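Die **Hafenrundfahrt Destia** ist eine touristische Schifffahrtslinie im Binnenhafen und auf den angrenzenden Kanälen der Stadt Destia. Betreiber ist die Reederei Vandenberghe, die auch den Fährverkehr zur Westmole durchführt. Die Linie wird ganzjährig befahren, in den Wintermonaten mit eingeschränktem Fahrplan und verkürzter Strecke.

## Strecke

Ausgangs- und Endpunkt ist der Anleger Zollkai am Südufer des Alten Beckens. Von dort führt die Fahrt entgegen dem Uhrzeigersinn durch das Alte Becken, unter der Drehbrücke hindurch in den Speicherkanal und weiter zum Holzhafen. Am Holzhafen wendet das Schiff vor der Einfahrt zur Seeschleuse. Die Rückfahrt verläuft durch den Mühlenkanal, der parallel zur ehemaligen Stadtbefestigung liegt.

Die Durchfahrtshöhe der Steinbrücken am Mühlenkanal bestimmt die zulässigen Aufbauten der eingesetzten Fahrzeuge. Bei erhöhtem Wasserstand wird der Mühlenkanal gesperrt; die Schiffe kehren dann auf dem Hinweg zurück. Eine Erstattung des Fahrpreises ist in diesem Fall nicht vorgesehen, Fahrgäste werden am Schalter durch Aushang informiert.

Zwischenhalte bestehen am Speichermuseum und am Holzhafen. Der Halt am Holzhafen wird nur bei Bedarf bedient. Der Anleger am Fischmarkt ist seit dem Umbau der Kaimauer außer Betrieb, in älteren Stadtplänen aber weiterhin verzeichnet.

## Geschichte

Die ersten Rundfahrten wurden von Schleppern durchgeführt, die außerhalb der Arbeitszeiten Ausflügler beförderten. Ein fester Fahrplan bestand nicht. Die Abfahrt erfolgte, sobald genügend Personen am Zollkai versammelt waren, und die Route hing vom Schiffsführer und vom Betrieb in den Becken ab.

Mit der Verlagerung des Güterumschlags in den Außenhafen wurden die inneren Becken für die Personenschifffahrt nutzbar. Die Reederei Vandenberghe übernahm die Konzession zunächst befristet und stellte den Betrieb auf feste Abfahrtszeiten um. Der Fahrkartenverkauf an Bord wurde durch einen Schalter im früheren Zollgebäude ersetzt. In dieselbe Phase fällt die Verlängerung der Strecke bis zum Holzhafen, die zuvor an der Holzlagerung im Wasser gescheitert war.

Eine Konkurrenzlinie mit Abfahrt am Nordufer bestand nur für kurze Zeit. Nach ihrer Einstellung wurde deren Anleger an den örtlichen Ruderverein verpachtet.

## Fahrzeuge

Das Stammschiff der Linie ist die *Lovis*, ein flach gebautes Fahrgastschiff mit geschlossenem Vorderdeck und offenem Achterdeck. Das Steuerhaus ist absenkbar. Während der Passage des Mühlenkanals muss das Achterdeck sitzend genutzt werden; die Einhaltung wird vom Decksmann überwacht.

An verkehrsstarken Tagen kommen zusätzlich offene Barkassen zum Einsatz. Insgesamt sind auf der Linie bis zu vier Fahrzeuge gleichzeitig unterwegs. Die Barkassen verfügen über keine Heizung und werden im Winter aufgelegt. Instandhaltungsarbeiten erfolgen auf der reedereieigenen Helling im Außenhafen.

## Betrieb und Tarife

In der Hauptsaison verkehren die Schiffe im Abstand von 30 Minuten. Außerhalb der Hauptsaison richtet sich der Abstand nach dem aushängenden Fahrplan. Die Abfahrten am frühen Vormittag werden überwiegend von Reisegruppen gebucht, für die eine Voranmeldung erforderlich ist.

Fahrkarten gelten für eine vollständige Rundfahrt am Lösungstag. Eine Unterbrechung an den Zwischenhalten ist zulässig, sofern in der folgenden Abfahrt Plätze verfügbar sind. Ein Anspruch auf Beförderung mit einem bestimmten Schiff besteht nicht. Fahrräder werden nicht mitgenommen, zusammengeklappte Kinderwagen nur auf dem Achterdeck. Für Inhaber der städtischen Gästekarte gilt ein ermäßigter Tarif, der nicht mit anderen Nachlässen verbunden werden kann.

Der Zollkai ist über eine Rampe stufenlos erreichbar. Am Speichermuseum erfolgt der Ausstieg über eine Treppe; für Rollstuhlfahrer ist dieser Halt daher nicht nutzbar.

## Erläuterungen an Bord

Auf der *Lovis* werden die Erläuterungen durch das Audiosystem Momik wiedergegeben. Die Ansagen sind ortsabhängig gesteuert und werden beim Passieren festgelegter Punkte ausgelöst. Verzögert sich die Fahrt, etwa vor der Drehbrücke, pausiert die Wiedergabe. Die Sprachauswahl erfolgt am Sitzplatz, Kopfhörer werden am Schalter ausgegeben und nach der Fahrt zurückgenommen.

Die Texte stammen von Hanneke Kuipers und behandeln vorwiegend die Baugeschichte der Speicher sowie den Betrieb der Schleusen. Eine überarbeitete Fassung wird seit dem 25. Juli 2025 verwendet. Neu aufgenommen wurde ein Abschnitt über die Kranbahnen am Holzhafen, gekürzt wurde die Darstellung der Stadtbefestigung. Auf den Barkassen spricht weiterhin der Schiffsführer.

## Fahrgastzahlen

Im Juli wurden auf der Linie 2.704 Fahrgäste befördert. Davon entfielen 579 auf angemeldete Reisegruppen. Nicht enthalten sind Sonderfahrten und Charterverkehre, die von der Reederei getrennt abgerechnet werden. Inhaber von Freikarten werden in der Statistik wie zahlende Fahrgäste behandelt.

## Rezeption

Jelle Van der Linden bezeichnet die Rundfahrt in seinem Reiseführer über Destia als geeigneten Einstieg für Besucher mit kurzer Aufenthaltsdauer, empfiehlt jedoch, den Speicherkanal zusätzlich zu Fuß abzugehen. Kritisch bewertet er die Sicht vom geschlossenen Vorderdeck, dessen Fensterlinie unterhalb der Kaikante liegt. Für die Beobachtung der Speicherfassaden wird von ihm das Achterdeck auf der Steuerbordseite genannt.

## Siehe auch

- Drehbrücke Destia
- Fähre Westmole
- Liste der Anleger im Binnenhafen Destia
- Speichermuseum Destia
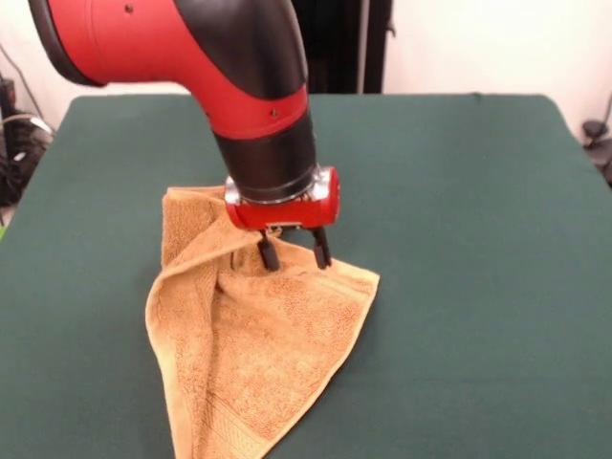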